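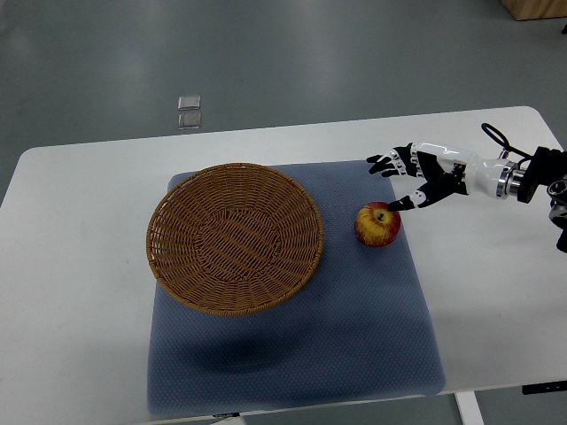

Musum 501 Folding Ballot Box

Home / Meetings and voting / Ballot boxes / Musum 501

Item: 501
In stock, ships flat from Prunville
Colours: white, slate, dark green

I've been helping run small elections for longer than I care to admit. Parish councils, a couple of co-ops, the hall board, one very heated vote on whether the curling club should change its name (it didn't). For most of those years we used a shoebox with a slot cut in the lid, and once a soup tureen with a tea towel over it. So when I started selling meeting gear, a decent ballot box was the first thing I went looking for, and the Musum is the one I've stuck with.

It's a folding box made from corrugated plastic, the same sort of stuff as a lawn sign but thicker. It packs down flat, you pop it open, press the bottom flaps in until they click, and the lid goes on with four tabs. I can do it while talking to someone. The first time took me a good deal longer, and I'd put the floor in upside down, so do have a look at the drawing on the inside of the lid before you start!

What's in the package

1 folding box with lid
30 numbered pull-tight seals
1 clear sleeve for the front, takes a letter-size sheet folded in half
1 pad of seal record sheets
1 carrying strap

How big is it, really?

The box stands 50 cm tall. People always ask me how many ballots it holds and I never have a good answer, it depends so much on how folks fold them. If your voters are the kind who fold a ballot into a tiny hard square, you'll fit far more than if they slide it in flat. I can tell you we ran the whole Prunville hall vote out of a single box and didn't need to open the second one.

The slot is narrow on purpose. One folded sheet goes through nicely, a wad of them won't. There's a sliding cover for it too, which you can seal shut when you break for supper or when the box has to travel from one room to another.

About the seals

The seals come from Tănase and I like them a lot. They're the plain pull-through kind, each with its own number, and they snap off cleanly by hand so nobody has to go hunting for scissors at counting time. Write the numbers down when you close the box and have two people from different sides read them back when you open it. I know that sounds fussy for a church annual meeting. Do it anyway, it takes a minute, and I've sat through the kind of evening you get when somebody didn't.

Spare seals are sold in bags of 100 (item 502 is gone, please order them as "Musum seals" in the notes box for now, I'm still fixing the catalogue).
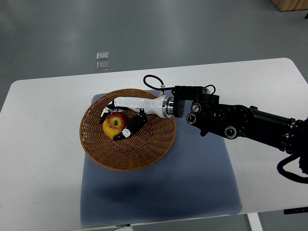
Round wicker basket with an apple in it.

Using it with overseas groups

I get a fair number of orders from mission partners and observer groups heading out to places where the roads are rough and the luggage allowance is stingy. The flat pack goes in beside a suitcase quite happily. Jonatan Wallin from Fladunden took a stack of them out for training sessions in October and wrote back that the strap was the first thing to go, the stitching pulled out at one end. The strap has been changed, and boxes shipped now have the wider one with the riveted ends. If you have an old one, email me and I'll send you a new strap, no charge.

One thing to be clear on: it's made for club, church and community votes, and for practice and voter education. If your vote is run under provincial or national rules, ask the returning officer what boxes are allowed before you buy from me or anyone else.

Cleaning and storage

Damp cloth, a bit of dish soap. Marker comes off the white one if you catch it early, and doesn't come off the green one at all. Store it flat and out of the sun.

Shipping and returns

Orders go out twice a week. If you've got a meeting date coming up, put it in the notes and I'll try to get yours in the earlier batch. Unused boxes can come back within 30 days, as long as the seals are still in their bag.

Goes well with: tabletop voting screen, ballot paper pads, scrutineer badges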